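How to Sort a Shared Stationery Tray (and keep it that way till Thursday at least)
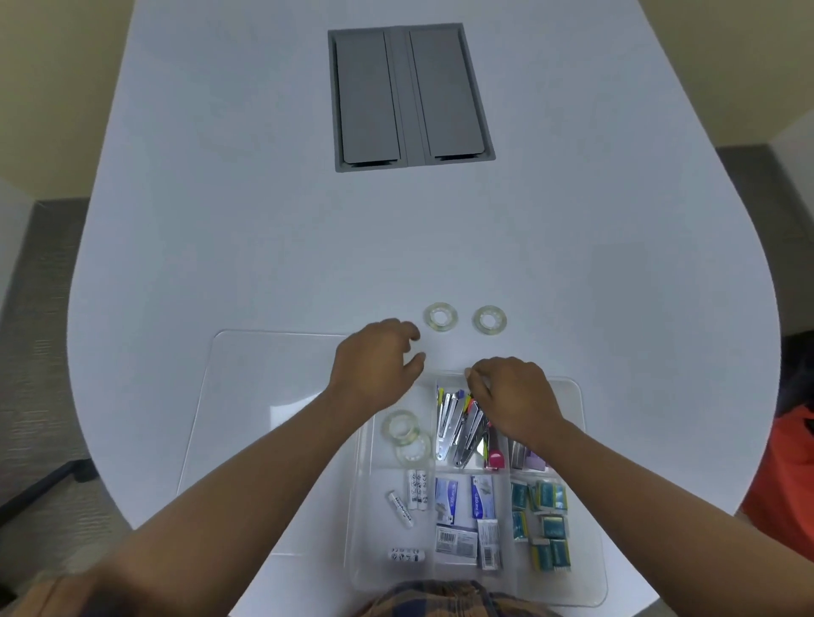
Our supply tray at the Nomura Street office gets wrecked every week. Everyone grabs, everyone shoves things back wherever. So I redo it. Takes 10 minutes if you don't stop to test every pen. Quick version of how I do it below, people keep asking.

What you need

A clear tray with dividers. Ours came from Durnis, cost 8 dollars, no complaints. Clear matters more than you'd think, you can see what's low without digging.
A big table. Use the meeting table before anyone books it.
A damp cloth.
A small box for stuff that doesn't belong.

Step 1. Pick your big sections first

Look at the tray before you touch anything. Which compartments are biggest? Those go to the bulky things, so staplers and tape. Don't give a big section to paper clips. I did that for most of a year, dumb.

Step 2. Take out one kind of thing at a time

Do NOT tip the whole tray over. You'll be chasing clips across the table and under the chairs. Pull one kind, set it down flat on the table above the tray, then go on to the next kind. Tape first. Rolls flat so they don't wander off.

Step 3. Staplers

Bunch them together in one compartment, all facing the same way. Open each one, check for a jam, close it. Jammed ones go in the small box for later. Staples go in the section right next door or people will not find them and will ask you.

Step 4. Tape

Check the end of every roll. If it's stuck down, run a fingernail around till you feel the edge, then fold over a tiny tab. Do this now, it saves alot of swearing. Rolls with almost nothing left: put them on top so they get used up. Two rolls to a compartment is plenty for us, extras go back in the supply closet.

If the rolls have picked up fuzz on the sides, wipe with the cloth, let them dry, then back in.

Step 5. Small stuff

Clips, pins, rubber bands. Smallest sections. No mixing clips and pins, someone will get poked. If a section is too deep, drop in a little lid or a jar cap to hold them. We have 133 binder clips at last count and use maybe five, so most of mine live in a bag in the closet now.

Step 6. Wipe and put back

Empty sections get a wipe while you can reach the corners. Corners hold all the pencil dust. Then load back in, heavy things first so the tray doesnt tip when you carry it. Two hands under it, not by the dividers.

Labels?

Tried them. The Plimutetti ones peeled off in August when the AC went out. With a clear tray I skip them.

Restocking

Before you put the tray away write down whats short. I keep the list taped inside the closet door. We order from Wutudero, free shipping over 80 dollars, so I wait till the list is long enough unless we're out of staples.

Next up: the cable drawer. Pray for me.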